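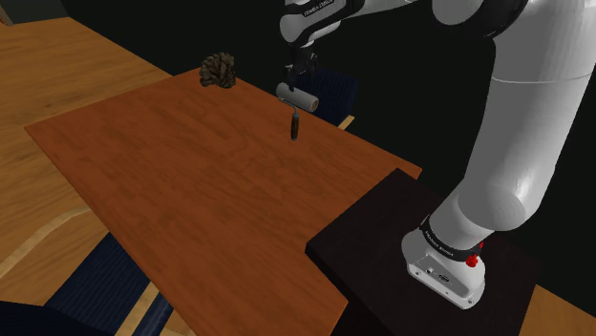

4. Putting a folding card table back together

You've reached the fun part! With the hinges clean and the baize off, your Fladach table can go back together in an afternoon. These steps suit any gateleg card table with a swing leg and a lined top.

4.1 Lay a blanket on the floor and set the frame on it upside down. Keep the screws in the order you drew them out; old screws are hand cut, and each one fits its own hole beautifully.

4.2 Slide the swing leg onto its knuckle joint and drop in the pin. Swing it through its full travel. A little stiffness is fine.

4.3 If the leg sags, fit one paper shim from the Nerero pack under the knuckle and try again.

CAUTION: Never hammer the pin. The knuckle is cut across the grain and will split.

4.4 Turn the frame upright with a helper, one at each end, lifting by the rails and never by the top.
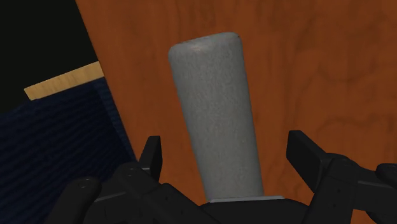 4.5 Offer the top up to the frame and start all the screws by hand before tightening any of them. Go from corner to corner, a half turn at a time. It's a lovely moment when the two leaves finally close flush!

NOTE: Shiyu Kong, who wrote the first edition of this guide, rubs each thread on a beeswax block first. We've done it her way ever since.

4.6 Cut the new baize 11 mm oversize on every side, brush thin paste onto the wood (not the cloth), and smooth outward from the middle. Trim once the paste has dried overnight.

4.7 Finish the bare edges with two thin coats of Urkis wax, buffed with a soft cloth between coats. Old mahogany comes up gloriously with this, so take your time.

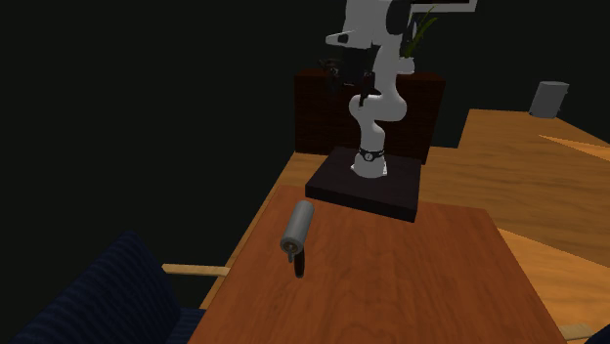

Fig. 4. White arm on its dark base plate, with the reddish-brown table beneath.

4.8 Open and close the leaves a few times, then check that the swing leg meets its stop. If it falls short, go back to step 4.3.

Section revised 03/03/2025, Ekkachai Thongdee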